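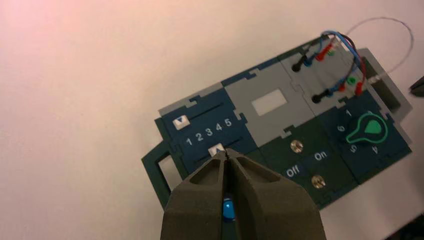 木星那四颗大卫星,小望远镜就能看,双筒架稳了也行。这篇讲怎么连着记几晚,自己把它们谁是谁认出来。不讲拍大红斑,那是另一回事。先说最要紧的习惯:每次看之前给视宁度打个分,写在记录最上面。我用五档,就像那块深蓝滑块面板,两条滑轨中间一排白字1 2 3 4 5,从左到右,够用了。1是木星糊成一团还在抖,5是边缘干净利落、条纹不用等就出来。别搞小数,别写“还行”。“还行”过一个月你自己都看不懂。

要准备的

望远镜一支,口径小没关系。我用的是Flidilell的入门折射,三脚架晃得厉害,下面挂了袋米。双筒也可以,但是必须上架子,手持的话卫星全变成短线,白看。
低倍和中倍目镜各一个。高倍先别拿出来。
硬壳本子,铅笔。圆珠笔冷天不出水。
红光手电。没有就拿红色糖纸包一下手机灯,多包几层。
手机,关自动亮度。看时间用,也可以用来拍。
星图软件随便哪个,我用Trinow,免费那版。重点是【先别查】卫星位置,画完再查。

提前画好格子

白天干这个,晚上冻手。一页纸画一串横线,每条线正中一个小圆代表木星,圆的直径当尺子,左右按直径打刻度。多打一些,木卫四跑得远,刻度不够它就画到页边外面去了,我第一本就是这样。
每条线左边留空:日期、时间、视宁度、目镜。右边留空写备注。
时间统一用世界时,或者统一用本地时,别混!混了后面全部对不上,我混过,三晚的记录扔了。

步骤

一、望远镜提前拿出去。放阳台或者院子20分钟再看,镜筒里的热气不散,视宁度你会打低,冤枉天气。

二、低倍找到木星,放视场中间。先调焦,别盯木星调,盯旁边的小亮点调,调到最小最尖。木星本身太亮,调焦容易骗人。

三、弄清楚方向。这步很多人跳过去,然后东西画反。办法:不要跟踪,手松开,看木星往哪边漂。漂出去的那边是西。在本子上标个W。加了天顶镜的左右是镜像的,所以更要自己看漂移,不要靠脑子想。每次都标,换了目镜或者换了天顶镜也重新标一次。

四、画。先画离得最远的那颗,再往里。估距离就用木星直径去量,“左边五个半直径”这种精度就可以了。高低偏一点也照实画,它们不是严格一条直线。亮度差别大的写一句,木卫三通常最亮。看不到四颗正常,有的在木星前面,有的在后面,有的钻影子里了。看到几颗画几颗,不要补。

五、过2小时再画一次,如果还没困。木卫一跑得最快,两次一对比就能看出来挪了。挪得多的那个你就先记个问号加“一”。
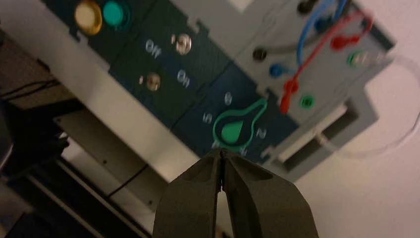 六、想拍就现在拍,不想拍跳过。手机对着目镜,支架夹住,手按快门会抖,开延时2秒。木星要拍出圆面,快门调快,从1/500秒试起,不行再放慢;但是这个曝光下卫星多半没有。卫星要单独拍一张,曝光拉长,木星过曝成白饼也无所谓,你要的是点的位置。两张别硬合成,本子旁边各贴一张就行。

七、回屋马上补备注。有云没云,风,邻居的灯。趁没忘。第二天早上再写的基本都是编的,这个我承认。

连着记多久

尽量3周。中间断几晚没事,阴天写“阴”就完了,那一行空着别挤掉,不然后面曲线的间隔就错了。木卫四转一圈要十六天多,短于这个你看不到它完整走一趟。要是只有一个礼拜的空,那就专心看木卫一和木卫二,木卫三勉强能凑一圈。

怎么认

把所有横线按时间从上往下排,竖着看。间隔要按真实时间留,不能一行挨一行随便贴。然后用彩铅把点连起来,每颗卫星连出来应该是一条左右摆的波浪线。摆幅最大最慢的是木卫四,最小最快的木卫一。中间两颗会纠缠一阵,看摆幅,宽的是木卫三。连不顺的地方多半是东西画反了,回去查W标在哪。
都连完了再打开软件对答案。错一两个点很正常,改的时候换个颜色,原来的别擦。

Muireann Daly看过我第一本,指出来我把一颗背景恒星当木卫连了好几晚。怎么排除:恒星不跟着木星走,隔一晚木星挪开了,它留在原地。卫星则一直在木星两边晃。所以附近有可疑的点,第二晚一定再看一眼。

常见毛病

只看到一个亮圆,边上什么都没有:没调好焦,或者目镜起雾了。拿吹风机冷风档吹,别用袖子擦。
点全部拖尾巴:架子抖,手离开镜筒等一会再看。
看到的卫星有红有绿:木星太低,大气色散,等它升高。
木星旁边有一圈淡淡的鬼影,会跟着眼睛动:目镜反光,不是卫星。Bridis那款变焦目镜特别明显,换定焦的就没有了。
卫星突然没了:可能进影子了,别慌,把时间记到分钟。这种记录最值钱,软件里有预报,回头可以比一比差多少。

进阶一点的

影凌。卫星的影子落在木星面上,是个小黑点,很黑很圆。要中倍以上,视宁度到4再试,低于4纯粹浪费时间。木卫三的影子最好找,先从它开始。时间查软件,提前坐好等,黑点从边上进来那一下挺容易错过的。

格子模板是照Ó Flaithearta那份老讲义改的,我把刻度加宽了,备注栏也加大了。用A4横着打印,别选“适应页面”,会缩,刻度就不好认了。打出来先拿尺子量一下再开始花。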